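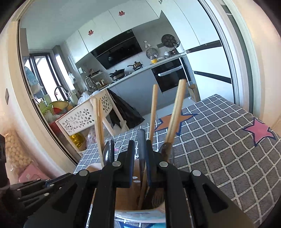
A ladle and a chopstick should never have to share a home, a reader wrote to me in July, and any family that makes them do so deserves what it gets when the soup is ready.

I read this out to the woman behind Laruvari, who sorts other people's kitchens for a living, and she thought it was a bit strong.

"They can share," she said. "It's the chopsticks that suffer. They go down to the bottom and you find them when you move house."

3 min read
230 shares

We met on a Monday at a table with a starry cloth on it, next to a kitchen with little red flower stickers on the cupboards. She approves of the stickers. She approves of more than I had expected, in fact, having come prepared for a lecture on beige. The round pot with the blue patterned band, full of long wooden handles and a slotted spatula, she called "a perfectly decent pot".

So what is it for?

"Things you grab with one hand while something's burning. Spatula, ladle, the wooden spoon you like. You'll have other wooden spoons. You don't like them, so don't put them in the pot."

Small and thin things go in a caddy, the sort with compartments and holes in the side. Hers came from Haque, the hardware shop in Plevov, and she says she has recommended the same one to 29 customers, two of whom now keep pens in it. I asked whether she peels off the labels. She gave me the look of a person with better things to do.

Her method is to tip the lot out on a table and put it back piece by piece. Chopsticks first, then spoons. I pointed out that this makes the mess considerably worse.

"For ten minutes. You've had the other mess for years."
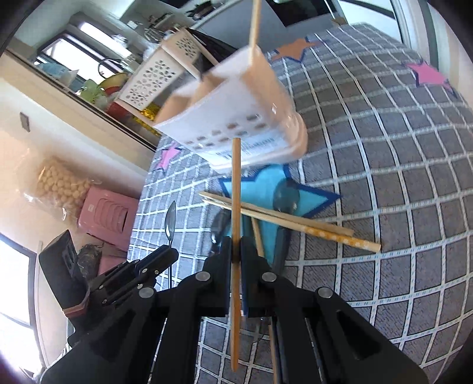 The matter of the odd chopstick

Everybody has one. I have several, including a lacquered one I am fond of and have never once used. Her view is that chopsticks needn't match so long as they are the same length, and that skewers are a separate question. "A skewer has a point. You don't want to be feeling about for a teaspoon and meet it."

She lets people keep one thing they can't explain. At her last job, a flat above the Porero bakery, it was a butter curler. The owner doesn't eat butter.
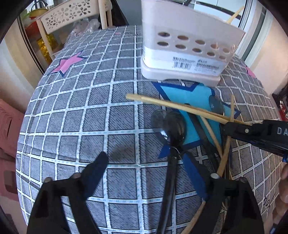
Liliana Russo

And the dark spoons, the ones that turn up in every drawer and belong to no set? She puts them bowl up in the caddy, handles down, so you can see what you're getting. My mother did it the other way round and would have had words with her.

I went home and emptied my own pot. It held a whisk, four wooden spoons I don't like and a receipt for the pot.

29 comments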